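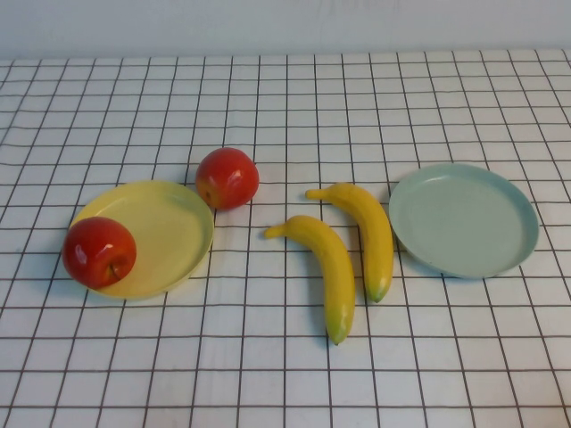 Drucken | Als E-Mail versenden
Lesezeit: 2 Minuten
April, von Didier Fleury

Wachstuch wirft nach dem Auspacken Wellen

Ich habe für den Küchentisch ein kariertes Wachstuch von Harnel bestellt. Es kam gefaltet im Karton, und die Knicke gehen nicht raus. Seit 5 Tagen liegt es auf dem Tisch, in der Mitte ist es besser geworden, an den Kanten steht es noch hoch. Auf dem Beipackzettel steht nur "nicht bügeln". Hat jemand einen Tipp, oder soll ich es zurückschicken?

Fania
Nicht zurückschicken. Leg es mit der Rückseite nach oben auf den Boden, am besten in einem warmen Zimmer, und fahr mit dem Föhn auf kleiner Stufe die Knicke entlang. Abstand eine Handbreit, immer in Bewegung bleiben. Danach auf eine Papprolle wickeln, Muster nach außen, und über Nacht so lassen. Bei dickerer Ware (meins hat 700 Gramm pro Laufmeter) musste ich das zweimal machen. Die Kanten kannst du unten mit Tischklammern festhalten.

tronano
Einfach Bücher drauf.

Calloway
Bücher haben bei mir Abdrücke hinterlassen, also Vorsicht. Falls eine Folie beiliegt, vorher abziehen, sonst gibt es Blasen. Beim nächsten Mal gleich Rollenware nehmen, die kostet im Versand etwas mehr, ist aber nicht geknickt.

Drucken | Als E-Mail versenden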